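Speaker notes – Lighting a shared workroom
Nawal Hamdy, Rirnholm

Slide 1. Opening
Thank Ismail El Idrissi for the invitation. Say I'm talking about one kind of room only: white walls, white ceiling, people on their feet at tables. Fifteen minutes, then questions.

Slide 2. What people complained about
Before August we kept a notebook by the door at the Radwan site. Most entries were about shadows on the work. A few were about glare off the walls near the end of the day. Read out Houda's entry: "Can't tell the grey thread from the green one after four."
Pause here, it usually gets a laugh.

Slide 3. Standing and looking down
When you stand at a table, your head and shoulders can get between the light and your hands. Sitting down changes the angle. Ask who in the audience stands for most of the day.
Aicha Saber's trick – put a pencil upright on the table and look at where the shadow falls. If it falls across the work, turn the table.

Slide 4. Paint
White walls bounce light back under your arms. Colour samples looked fine on the card and gloomy on the wall. We stayed with white and spent 138 dollars on touch-ups. Matte, not gloss.

Slide 5. Long fittings on the ceiling
Keep this one up while I talk about rows. Two long fluorescent lights on a white ceiling, one closer to us and one farther back toward the left wall. Point out the person in black on the right of the group, looking down at the table. Mention the yellow item on the tabletop too – strong colours are handy for checking a lamp.

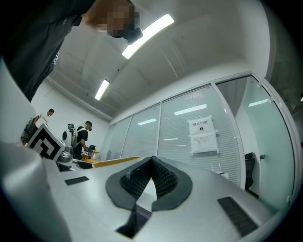

Slide 6. Costs and questions
Our quote for new fittings was 1,699 dollars, and rearranging the tables cost nothing. Do the tables first. Halfdan Oddsson has the spare handouts at the back.
If someone asks about dimmers, we haven't tried them.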